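## Varkwood hospice summer fair: what you need to know

5/8/24

The summer fair for Grirham Hospice will be held on the second Saturday in August on the Varkwood field, behind the fire station. Gates open at 10 a.m. and the last raffle is drawn at 3:30 p.m. Admission is free for everyone. Parking is on the lower lot off Mill Road and costs two dollars a car, all of which goes to the night nursing fund.

Last year's fair brought in $3,939 after costs. That paid for a new pressure mattress and a good part of the fuel bill for the home visit cars. The target this year is a little higher, and the money is again going to night nursing, which gets no county funding and has had more calls this year than last.

The children's area will be by the east fence, with face painting, a beanbag toss and a craft table. Craft sessions start on the hour and last 40 minutes. There is no charge, but there is a jar on the table. Children under eight need an adult with them. The fire crew has agreed to bring one truck down, calls permitting, and kids can sit in the cab between 11 and noon.

Music is on the small stage from midday. The Dimum Brass Band opens, and Florêncio Salgado is back with his accordion for two sets in the afternoon. Florêncio grew up near Bragança and has played the fair every summer since his wife was looked after by the home visit team. He has asked for no fee again this year and would like people to dance, if the grass is dry enough.

Raffle tickets are on sale now at the hospice front desk and at the Grirham pharmacy, a dollar each or six for five dollars. We have roughly 100 books left. If you took books to sell, please return the stubs and any unsold tickets by the end of the first week of August so they can go in the drum. First prize is a weekend for two at a lake cabin. The remaining prizes are on the list by the front desk.
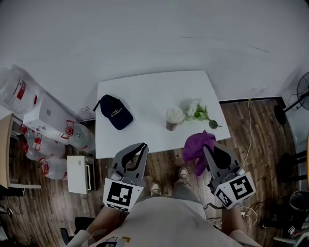
The bake stall still needs cakes. Please bring them to the field between 8:30 and 9:30 on the morning of the fair, on a plate you don't need back, with a label listing nuts, eggs and dairy. Nothing with fresh cream, as the cooler is spoken for. Jam and pickles are welcome too – sealed jars only.

We can also use clean paperbacks, jigsaws with all their pieces, and houseplants. We can't take electrical goods, car seats or large furniture. Drop-off is at the side door of the hospice, weekdays from 9 to 4. Please don't leave bags outside after hours.

Helpers are needed for setup from 7 a.m. and for clearing the field after 4. An hour is enough. Call the front desk and ask for extension 401, or put your name on the sheet in the hallway with the times you can do.

If it rains, the stalls move into the school gym across the road and the fire truck visit is off. A notice will go up on the hospice door by 7:30 that morning.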